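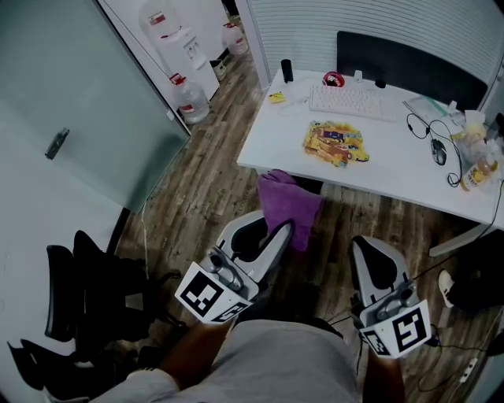 Right, I've given myself one afternoon to sort out the little office before Ward needs it on Monday-ish (he won't say which day, he never does). Posting as I go so I can't sneak off and watch the cycling.

Rule for today: desk first, floor second, cables last. Cables always last or I end up sulking under the desk for an hour and the top still looks like a car boot sale.

Purple microfibre cloth is on duty. I bought a bundle of these in the Pestora sale and they are the best thing I own!! Used dry for dust, barely damp for a white desk. If you soak them you just get grey swirls that show up the second the sun comes round.

Things living on the desk that don't need to: a roll of red and white tape, a bottle of orange drink, a crumpled plastic bag, a clear document sleeve. The tape goes in the drawer with the scissors. The sleeve I'm keeping, I always need one the day after I bin them all.

The crumpled bag is the bag for the other bags now. Don't judge me, you've all got one

The cartoon sheet stays. Yellow, orange, blue, all sorts going on -- it cheers the place up and a bare white desk makes me feel like I'm about to be interviewed. Might stick it on the wall if Ward doesn't object.

Yellow sticky notes: also staying, but moved next to the keyboard. If they're over at the edge I write things on my hand instead and then wash up.

Tea break. Misto biscuits, the lemon ones. Had two. Had another two.

Aurel Pascu has messaged to say I should take EVERYTHING off the desk before wiping it and not just shuffle things from left to right. Aurel, I have seen your kitchen table.

OK fine, he was right. Everything's on the chair and I've done the whole top in one go, back to front. Took no time at all. There was a line of dust where the keyboard sits that you could have planted cress in.

Keyboard: turned it upside down over a tray and gave it a few taps. Crumbs. So many crumbs. White keys show every fingerprint too, so the cloth went over those as well, wrapped round one finger and wrung out till it was hardly damp.

Desk is done!! Keyboard in the middle, mouse on the right, drink gone to the fridge. Moving on to the floor.

Wooden floor tip from my mum: sweep WITH the boards, not across them, or you push all the grit down into the gaps. I ignored this for 18 years and I'd like to say sorry to several floors.

And now the mouse cable. How does one mouse need that much lead? It was looped about like spaghetti. I've folded the spare into a flat bundle with a velcro tie from the Asard box (42 ties for next to nothing, I'll be using them till I retire) and left enough slack to reach the edge of the desk.

Somebody is going to tell me to get a cordless one. I had a cordless one. It's wherever the other teaspoons are.

Floor swept, desk clear, ties on. Cloth's in the wash at a low temperature with NO softener -- softener ruins microfibre, it stops picking anything up.

Sent Ward a message saying it's ready. He's replied "which office"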